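30/04/2019
Kistgate finishing trial, oil on light timber

Second coat of the Navickas oil applied to panels 1 to 6 by C. Batista. Coverage was even, although panel 4 took up more than its share along one seam and was wiped back after two minutes. Curing area held overnight with the fan off.

D. Mühlbauer asks that the 300 grit be used between coats – the 100 left marks across the grain on the first set. Colour to be judged in daylight only. The honey tone is preferred to the grey for the bench tops. Third coat pending A. Amaral's approval.

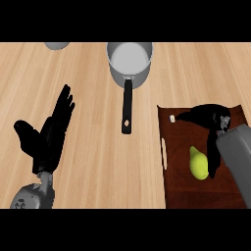
Render: pale honey planks, lengthwise.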